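Section 4: Finishing and caring for the top

Read this section before you open the oil. It applies to all Otby desks and tables sold with an unfinished top. Tops ordered with the factory finish need only the weekly care in 4.5.

### 4.1 Before you start

Let the top rest flat indoors for two days after unpacking. Keep it away from radiators and direct sun. Leave the legs off if you have the space, as the underside needs a coat too.

You will need:

- One can of Dondano Clear Oil (item 743, packed with the hardware)
- Sandpaper, 180 and 240 grit
- A sanding block
- Lint-free cotton cloths
- Nitrile gloves
- A metal bucket with a lid, half full of water

The can holds enough for two coats on both faces of the largest top. Extra cans are sold under the same item number.

**CAUTION:** Cloths soaked with oil can heat up and catch fire on their own. Put each used cloth in the water bucket as soon as you are done with it. Do not leave one crumpled on the bench or in the trash.

### 4.2 Sanding

1. Wipe the top with a dry cloth.
2. Sand the whole face with 180 grit, always along the grain. Use light, even pressure.
3. Vacuum the dust with a soft brush head.
4. Repeat with 240 grit.
5. Break the sharp edges with two or three passes of the 240. Do not round the corner where the top meets the rear rail, or the rail cover will not sit flush.
6. Vacuum again, then wipe with a barely damp cloth and let the wood dry for one hour.

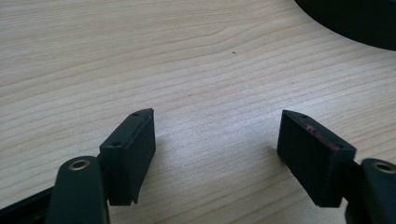 Do not use steel wool at any stage. Small bits of steel stay in the pores and leave gray spots when they rust. If you use a power sander, stop at 180 and do the last pass by hand.

Note: Swirl marks are hard to see on bare wood and easy to see under oil. Hold a flashlight low to the surface and sand out any you find.

### 4.3 Oiling

1. Open the windows. Room temperature should be between 60 and 80 °F.
2. Stir the oil with a flat stick for one minute. Do not shake the can.
3. Start with the underside. Pour a small pool in the middle and spread it along the grain with a folded cloth.
4. Wait 15 minutes. If dull patches show, add a little more oil to those patches only.
5. Wipe off everything that has not soaked in. The surface should feel nearly dry to the hand.
6. Leave for 8 hours, then turn the top over and do the upper face and the edges the same way.
7. After another 8 hours, sand both faces very lightly with used 240 paper and apply the second coat.

**CAUTION:** Oil left standing on the surface turns sticky and will not cure. If this has already happened, rub the area with a cloth and a little fresh oil until the sticky layer lifts, then wipe it dry.

The oil darkens the color by a shade. Test the underside first if you are matching an older Otby piece or a Xavier shelf unit.

### 4.4 Curing and fitting accessories

The top can be used with care after 24 hours. Full cure takes two weeks. Until then, wipe up spills right away and keep rubber feet, vinyl mats and wet glasses off the surface.

Anything with a metal base should have felt under it. Self-adhesive felt is in hardware bag C. Press each pad down for ten seconds and trim any overhang with scissors.
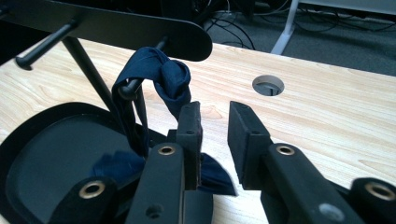 Clamp-on lamps and monitor arms can be fitted once the two weeks are over. Put a scrap of felt under both jaws of the clamp and tighten by hand only. The Jullier clamp lamp (item 788) comes with its own pads.

### 4.5 Weekly care

1. Dust with a dry cloth.
2. For marks, use a cloth wrung out in warm water with a drop of dish soap.
3. Dry the surface at once.

Do not use furniture polish, bleach, window cleaner or melamine sponges.

### 4.6 Re-oiling

Re-oil the upper face once a year, or when water no longer beads. Follow steps 1 to 5 of section 4.3, upper face only. One coat is enough. February is often a dry month in heated homes, so check the end grain then for fine cracks and oil it if it looks pale.

For deep scratches, see section 6. For parts and extra oil, quote the item number and the batch code stamped under the rear rail.

Revised September 24, 2021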